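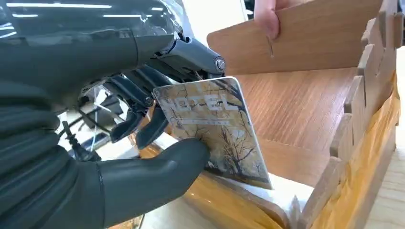 Kennedy Card Trimmer

Home > Cutting and Finishing > Guillotines and Trimmers

The Kennedy is a bench-top trimmer for small card work: place cards, tickets, price cards, flash cards, sample tags and the like. It cuts one sheet at a time, or a short stack of thinner paper, and leaves a clean edge that doesn't need sanding or a second pass. We stock it in gray and in cream.

It comes from Wunia, who also make the Sturnanwood paper drill and the Hisness corner rounder. All of them share the same base size, so they line up along the back of a bench and use the same rubber feet.

What it cuts

Card up to 400 gsm, single sheet. Copier paper up to three sheets. Uncoated, coated and lightly textured stocks are all fine. Linen-finish card cuts well but drags a little, so hold the clamp down firmly.

Do not use it for plastic cards, laminated sheets with a hard film, mount board or anything with a staple in it. For laminated work, look at the heavy-duty guillotines on the previous page.

How it works

The blade runs on a sliding head along a steel rail. Lay the card against the left-hand fence, lower the clamp, and push the head away from you in one stroke. The head cuts in both directions, but the push stroke gives the better edge and is the one we suggest for finished work.

The side fence has a sliding stop with a thumbscrew. Set the stop to your finished width and every card after that will come out the same. Check the first one against a ruler before you cut the rest. The printed scale on the base is good enough for most jobs, but it is a guide only – the stop itself can shift slightly as you tighten the screw.

For cards with print close to the edge, trim all the left sides first, then turn the whole pile and trim the right. Changing the stop between cards is where most crooked sets come from.

Blades

One blade is fitted and one spare is clipped under the base. A blade lasts for over 2,000 cuts in ordinary card. Textured and recycled stocks wear it faster. When the edge starts to look fuzzy or the head needs a harder push, change the blade.

To change it, slide the head to the end stop, press the release on top and lift out the cartridge. The blade stays inside its cover the whole time. Push the new cartridge in until it clicks. Used cartridges go in a sharps tin or similar, never loose in the trash.

The cutting strip under the rail should be turned over when a groove shows. It has two usable sides. Replacement strips are sold singly.

In the box

Trimmer with clamp and side fence
Blade cartridge, fitted
Spare blade cartridge
Cutting strip
Printed instructions

Goes with

Blank white card, box of 500, pre-cut to fit the fence
Hisness corner rounder
Cutting strip, single
Blade cartridges, pack of two

Availability

Gray is in stock and ships from our own shelves. Cream is due back 2nd March and can be ordered now. You won't be charged until it leaves us.

Returns

Unused trimmers can be sent back in the original box. Opened blade packs can't be returned.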